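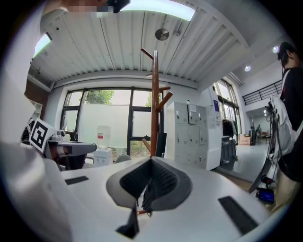 February 27, 2024

Up at six and at my desk before seven to read the file again. Second joint meeting in the Noltell matter today, the one I have been putting off thinking about. Two households, one shared yard, a wall that came down in October and a bill for £2,219 that neither side will pay. The upstairs household says the wall fell because a van was backed into it. The downstairs household says the wall had been leaning for years and everybody knew. I have read both statements enough times now to recite them and I still have no view, so at least that part is in order.

Drove over to Skuststead in the rain. The road past the quarry was down to one lane again and I got there with ten minutes to set out the room when I like to have half an hour. They had given us the upper room, the long one with the radiator that can't be turned down. I moved the table to the side and put the chairs in a loose curve. I used to seat people directly opposite each other because that was how I was taught, and I stopped after the bad meeting the winter before last. At an angle they can look at me, or the window, or the floor, and then at each other when they are ready to.

Saw each side on their own first, twenty minutes each. Upstairs came with a folder. Photographs of the wall, a quote, a second quote, printed messages going back three years. I asked what they would want to be different in the yard by summer and got the quotes again. Asked it another way and got a long answer about bins. I let it run. The bins matter more than the wall, I think, or at any rate they came first. One of the messages in the folder was from the week they moved in, a friendly one, offering the loan of a ladder. I noticed it had been kept with the rest.

Downstairs had no folder and hardly spoke for the first five minutes. I said very little myself. I find this the hardest thing in the work even now. My mouth wants to fill the gap. I counted my breaths and looked at my pad and eventually it came, that they had been called liars in front of their daughter. The word had been used in the yard, loudly, the morning after the wall fell. Nothing about this in the written statement. I asked if I could mention it in the joint session and they said no, then a minute later said they would say it themselves.

All in together at half past ten. I did the opening as usual, what is private, what I can't do, that I don't decide anything. I think I went on too long. One of them was looking at the clock by the end of it. I must cut it down. Half of it is in the letter they have already signed.

First half hour was poor. Each spoke to me and talked about the other as if they were in another building. The folder was opened. I repeated back what I was hearing and got one thing wrong: I said "you feel it was careless" and was told sharply that it wasn't a feeling, it was a van. Fair enough. I apologised and used their word after that. I have noticed before that "you feel" puts people's backs up when they believe they are giving me a fact. Better to say "as you see it, the van did it" and go on.

Then the word "liar" came out, quietly, from the downstairs side. Upstairs said straight off that they had never said it. Then that they might have said it. Then that they had been standing in a yard full of bricks at seven in the morning with the car blocked in and would have said anything. I asked downstairs what they had heard just then. They said it wasn't an apology. I asked if there was anything they would want to hear. Long pause. The radiator ticked. In the end upstairs said they were sorry about the girl hearing it. Only that, about the girl, and they made a point of saying it was only that.

Broke for tea. There were no cups in the cupboard, so it was water.

After the break we got to the money. I had hoped to leave it until the third meeting but they went there themselves and I wasn't going to stop them. Upstairs offered £1,000 towards it and no more. Downstairs wanted it halved exactly and pointed out, correctly, that half is more than that. Then there was the question of the old bricks, whether they could be cleaned up and used again, which would bring the price down. Neither quote had allowed for it. They agreed to ask the builder together, one message, both names on it. I wrote it out on the pad as they said it and read it back twice. They argued over "kindly" and took it out.

Nothing signed. Next meeting is to be after the builder replies. I said well done to neither of them. I thanked them both for coming and left it there. They went down the stairs separately, one lot waiting on the landing till the front door had shut.

Wrote up my notes in the car with the heater on. Then the forms for Trinora, who now want the time broken into blocks and a score out of five for "progress towards resolution". I put three. I could as well have put two or four. The case number is 1,023 and I had to type it on every page because the form doesn't carry it over. Rang the office to complain about this and was told other people had complained too.

Lunch late, a cheese roll from the garage. Not good.

Afternoon on the talk for Cáceres. I have until the end of next week to send them the slides and I have the title and one page. They want something practical for people who deal with the public at counters, not trained mediators, on what to do in the first few minutes when someone arrives already angry. I have been trying to put in too much theory. Threw most of it out today. What I have left is: let them finish, say back the main thing in their own words, ask one question, tell them what happens next and when. I want a short exercise in pairs after the second point but it will all be going through an interpreter and that doubles the time. Must ask how long the slot is with that counted in.

Booked the train to the airport. Didn't book the hotel, they are doing that.

Voice a bit rough this evening. Soup, then read for an hour. Phone the builder's yard tomorrow to check they will deal with both households and not only the one who rang first.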